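Filed under: Politics > Books & Tools
Last updated: March

The Ristar Legislative Tracker, reviewed

Ristar is a paid web service that follows bills, committee votes and resignations in national parliaments. I used it for nine weeks while covering two coalition negotiations, one of which collapsed. Before that I kept my own spreadsheet and a stack of order papers.

Setup took one morning. You choose your parliaments, then the parties and members you want alerts on. I picked 37 members. Alerts come by email or text, and the email version is better, as it links to the full record of the sitting.

The vote pages are the strongest part. Each shows how every member voted, who was absent, and whether the party had issued a whip. When a junior partner walked out of government in the second week, the seat count was corrected within the hour. Delwyn Ellery, who shares my desk, was still adding it up by hand.

Confidence motions are handled less well. Ristar lists them under ordinary business, so a motion that could bring down a government sits between a fisheries amendment and a road bill. You can flag one yourself, but only after it has been scheduled.

Search is slow. A query for "caretaker" returned 1167 results with no way to sort them by date. The older rival, Gerninon, sorts properly but covers fewer upper houses and has no text alerts.

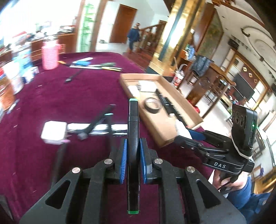 Printing is plain and works fine. The division lists fit on a single sheet, with enough margin for notes, and the party names are written out in full. I would like an option to leave out members who did not vote.

Support answered both of my questions the same day. Samran Yensuk on their help desk confirmed that abstentions and absences are stored separately, though the summary page lumps them together. Use the full list if the difference matters to you.

I have renewed for another year. Anyone who follows only one parliament can probably manage with its own website.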